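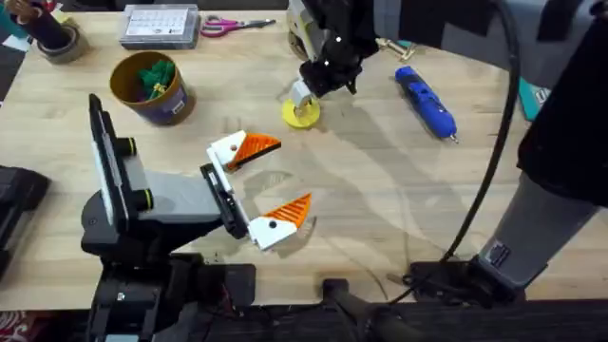 Dandmont is an independent workshop for older rear-wheel-drive coupes and sedans. We rebuild engines and gearboxes, set up suspension for road and track, and look after a small number of race cars between events. Issa Karaki opened the shop with one lift and a borrowed engine crane. We now have six lifts, an alignment bay and a separate room for engine assembly.

## What we work on

Most of the cars we see were built before electronic stability control became standard. They come in for worn bushings, tired synchros, oil leaks and wiring that previous owners have added to over the years. A good part of the work is undoing old repairs.

We do not take on body or paint work. If your car needs it, we will send it to Barka, two streets over, and collect it when they are done. You can deal with one invoice or two, whichever you prefer.

We also don't work on diesels, and we stopped doing air suspension a while ago.

## Who works here

**Issa Karaki** — owner. Writes the estimates and does most of the road testing. If you call before 9 a.m., he will probably pick up.

**Carla Harb** — engines. Carla came to us from marine diesel repair and has built 79 engines here. She keeps a written record of the clearances for every one, and you get a copy with your car.

**Ekkachai Thepsuriya** — suspension and alignment. He handles corner weighting, damper rebuilds and track setup. He raced karts for years and still goes to events with our customers when the schedule allows.

**Majdi Saab** — gearboxes and differentials. Majdi also rebuilds units that are shipped to us, so you don't need to bring the whole car.

**Nour Bataineh** — parts and front desk. Nour tracks down discontinued parts and books the lifts. Questions about the status of your car should go to her.

## How a job goes

We start with an inspection, which takes half a day. You get a written list sorted into work that affects safety, work that should be done this year, and work that can wait. Nothing is ordered until you have signed off on it.

Labor is billed by the hour. If we find something that changes the estimate, we stop and call you. Old parts are kept in a box until you pick up the car, and you are welcome to take them.

Rebuilt engines are covered for 1000 miles before the first service, which is included in the price. Please bring the car back for it. We change the oil, check the valve clearances and look for leaks, and the rest of the warranty depends on that visit.

## Track days

We run a group at the Azar circuit from April through October. Entry is limited to 35 cars, split by experience. Drivers need a helmet, long sleeves and a car that has passed our tech check. The check is free if you book it ahead of time.

Noise limits at Azar are strict, and a few of our customers have been sent home early. Ask Ekkachai if you are not sure about your exhaust.

## Finding us

The shop is on the Idov road, behind the tire warehouse. The entrance is on the left side of the building — the front gate belongs to the warehouse and is usually locked. Hours are 8 a.m. to 5:30 p.m., with a break at noon. We close for two weeks in January.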